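Planning the Equipment for a Two-Arm Tabletop Station
Student Project Report, Prulosow Technical College
Section 3: Budget and Purchasing

When our group first sat down in March to work out what we would need, we were all thinking about the arms, and I suppose that is only natural, because the arms are the exciting part and also the part with the scary price tag. What took up most of our evenings in the end was everything else on the list: the table surface, the cables, the small objects to be handled, spare finger pads, and the question of who would pay for shipping. I would like to go through it in some detail, partly because next year's group will be starting from our spreadsheet and I remember how lost we felt with the one we were given.

We asked two suppliers for quotes. Girley offered a full package with the arms, the grippers and a table already matched to each other, and they were very kind on the phone and patient with our beginner questions. Relard sold the pieces one at a time, which meant more work for us but let us move money around. We went with Relard for the arms and grippers and kept the white-topped table the lab already had. Our advisor thought this was sensible (and so did the department office, which was a relief!).

Next came the materials line. We had put down 307 dollars for it at the start, and everybody told us that was too much for paper, cloth and bits of wood. We spent 147. The money left over went into cables, and I will come back to those in a moment. 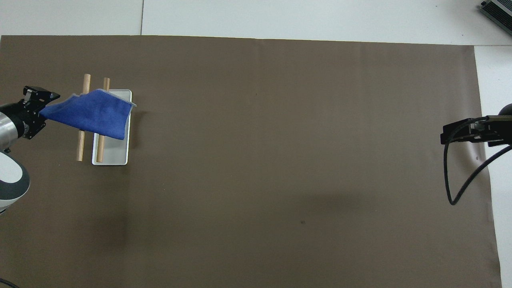
Cloth was the item we argued over the longest. Soft things are hard to plan for, since a piece that costs next to nothing can eat up a whole afternoon if it frays or slides around, and you want several of the same kind so that one day's work can be compared with the next. We settled on plain blue cloth bought by the yard and cut by hand. If I were doing it over I would set aside a little extra to have the edges hemmed. The dowels and the shallow trays came from an ordinary craft store and we never regretted going cheap on them. Brown paper to cover the table was bought by the roll, and please do buy the wide roll, because taping two narrow strips together leaves a ridge that things catch on.

Now, cables. Our first plan counted only the ones that came with the equipment, and it gave no thought to how much slack an arm needs when it reaches across the table. We ended up ordering longer ones plus clips to keep them tidy, and we paid for faster shipping because we had noticed so late. A table drawing with both arms stretched out as far as they go would have saved us that money, and it takes less than an hour to make.

For spares, we set aside up to 3 sets of finger pads, and the small grant from the Győri fund covered those along with the trays. The fund asks for receipts in the original currency, so keep the paper ones in the blue folder and do not rely on email copies.

Still open at the time of writing are the second table, which we would like but can't yet justify, and a proper storage cabinet for the cloth and paper. Both are carried over to the next budget request, with Relard's most recent price list attached at the back of this report.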